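Firnach publica una guía de buenas prácticas para robots que manipulan alimentos

Tornholm, 20 de junio de 2018 – Firnach ha publicado hoy la guía Plidine, un documento de 7 capítulos sobre el uso de brazos robóticos cerca de alimentos y aparatos de cocina. 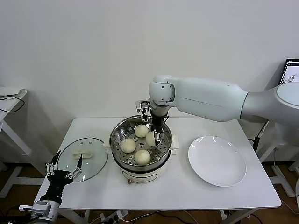
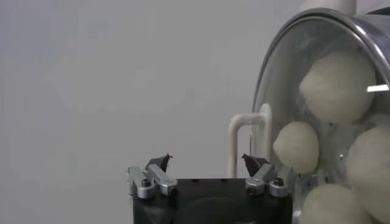 Pinzas robóticas de dos dedos junto a una vaporera y su tapa (primera imagen) y junto a un recipiente transparente (segunda).

La guía pide que las piezas de la pinza que puedan tocar comida figuren en una ficha de materiales y que se limpien entre tareas. También fija un procedimiento para tapas y recipientes calientes: el operario comprueba la temperatura, confirma la zona libre y autoriza el movimiento.

El borrador recibió 1.207 comentarios de fabricantes, cocinas colectivas y laboratorios. «La mayoría preguntaba por la limpieza y por el cableado – dos asuntos que las normas generales tratan muy por encima», señaló Finlay Dow, responsable del texto.

Firnach revisará el capítulo sobre paradas de emergencia en agosto, tras las pruebas previstas en su centro de Moffat. La adhesión a la guía es voluntaria.

El documento puede solicitarse a la oficina de prensa de Firnach en Tornholm.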